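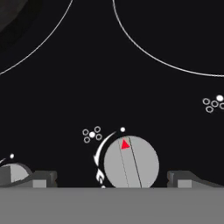 The question put to this institute most often is whether a machine can yet be trusted with the ordinary work of a home. It comes from housing providers, from care managers and from families, and it is usually asked with a date in mind. Our answer remains that some chores are close, that most are not, and that the gap between the two groups has little to do with strength or speed. Consider turning a hob on and off. A person of eight can be taught it in a minute. The knob has a red pointer, the hob has a white dot for the off position, and a curved arrow shows which way to turn. A small diagram of rings, with one of its dots filled in, says which burner will answer. Every one of those marks was made for a human eye and a human habit of reading. A machine must find them, connect them to one another, grip a round object at the right height and stop turning at the right point. It must also know when it has failed to do so.

That last requirement deserves more attention than it receives. Public discussion of household robots tends to dwell on the successful attempt. A housing provider has to plan for the unsuccessful one. If a knob is left a little short of the dot, the task may look finished and the burner may still be on. Marcus Pennington, writing for the Prestden review of assisted living, called this "the almost-done problem", and we have found no better name for it. A shirt that is almost folded does no harm. A hob that is almost off is a different matter.

It is fair to record what has improved. The Flinalura programme, which Nafula Mfinanga directs, ran 1442 simulated kitchen trials over the past year and judged 932 of them complete. Five years ago a result of that kind would have been thought remarkable, and the programme's staff are right to be proud of it. We would only ask readers to hold both figures in mind. A completion rate of almost two thirds is a sound result for research. It would be a poor one for a dishwasher, and no landlord would accept it from a boiler.

There is also the matter of where such trials take place. Simulation is cheap, safe and quick to repeat, and we support its use. A simulated hob never has soup dried on to it. Its markings do not wear away under years of scouring, and its knobs do not loosen. Godfrey Mussa has argued that these differences are small and can be added to the model one at a time. Upendo Mwakyusa takes the view that the list has no end, and that only time spent in lived-in kitchens will settle the matter. This institute leans towards the second opinion, though we accept that the first has produced more published work.

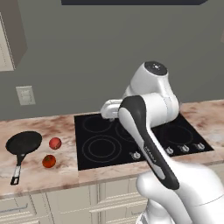
Room to move is a further difficulty, and it is one that architects could help with now. Domestic kitchens were laid out for a body that stands at the counter and bends from the waist. An arm has to come from somewhere, and wherever it comes from, it takes up space that someone else may need. With a large white arm reaching over a black hob set in a marble counter, its long link passes directly in front of the cooking surface and hides one of the knobs from anyone looking on from that side. A frying pan and two tomatoes lie on the counter to the left, which is where most cooks would want them. A resident wishing to take over at that moment would have to reach past the machine. In a care setting this is a serious objection, and it cannot be met by better software alone.

Supporters of early adoption reply that the kitchen can be altered. Prerkeo has proposed hobs that report their own state, so that no arm need turn a knob at all. The proposal has merit. It does, however, raise the question of why an arm is wanted for that task, and whether the money would be better spent on the hob itself - a point that Tumaini Nyamweya made at the Ndung'u hearings in December and that has still to receive a full reply.

Our recommendation to housing providers is therefore a cautious one. Trials in occupied homes should be limited for the present to tasks where a partial result is harmless, such as clearing a table or carrying linen. Work involving heat should continue in simulation and in supervised test kitchens. Any provider that wishes to go further should publish its failures in the same detail as its successes, and should say plainly who was in the room when they occurred.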